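The yellow shelves, at last

I have been promising Erlinda Sison a post about the yellow shelves since January, and she has been very patient with me. So, with a mug of tea gone cold beside me (my own fault, I keep getting up to look for my glasses), let me tell you about the parts room at Pestelura and the sorting that goes on there.

Yellow shelving, gray carpet, and the bin that goes with them.
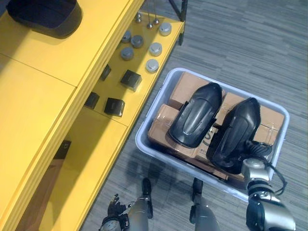
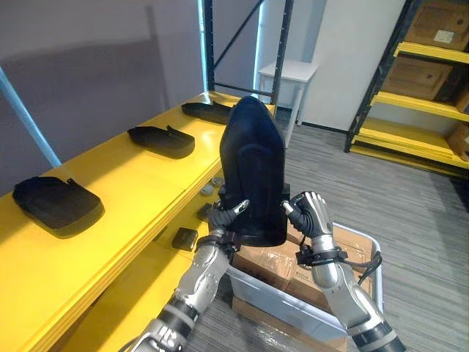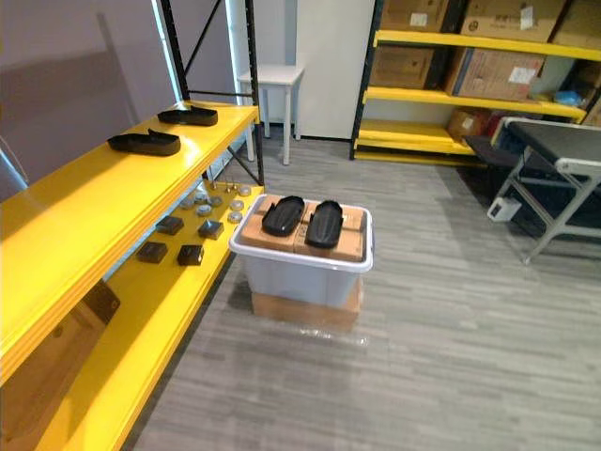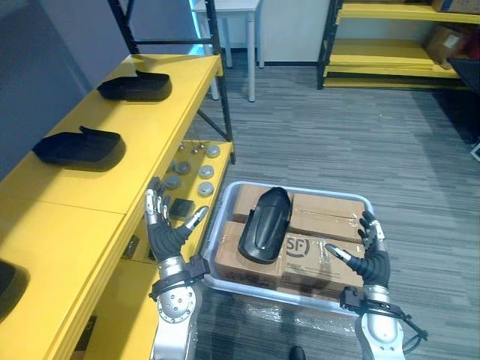 I came to all this from a kitchen, more or less. For years the only thing I ever organized was my mother's pantry, and she had firm views on it: big things up high, little things down low, and never put a lid away without its jar. I still go by the first two. The big molded pieces get the upper shelf, where you can get both hands around them, and the small stuff goes underneath. The third rule I break constantly – sorry, Mom.

Color matters more than I expected. Our old shelves were a sort of porridge shade, and Rodel Dimaculangan and I once spent an entire lunch hour looking for a handful of bolts that had been sitting right there the whole time. Black parts on bright yellow are a different story! I can find what I'm after from the doorway now, even without the glasses.

Then there's the bin question. Jonalyn Malabanan likes to keep one bin for packaging and another for parts, and would be happiest if the two never met. I am lazier than that. I put the boxes in first, as snugly as they'll go, and if something light needs a ride across the room it can sit on top. We've agreed to disagree, mostly, though I did come in last week to find she had relabeled all of mine in green marker.

What I still haven't worked out is the little things. Pucks and bolts wander. I bought a set of 60 small cups to put them in, which seemed wildly generous at the time, and I've used 2 of them (one holds paper clips). Noel Policarpio thinks I should try shallow trays with a lip, and he may well be right – he usually is about this sort of thing, and he's offered to lend me a couple from Barredo before I spend any more money.

If you have a system for small parts that has lasted longer than a month, please do leave it in the comments. I'll be trying Noel's trays first, and Erlinda, the next post will be the one about the coat hooks.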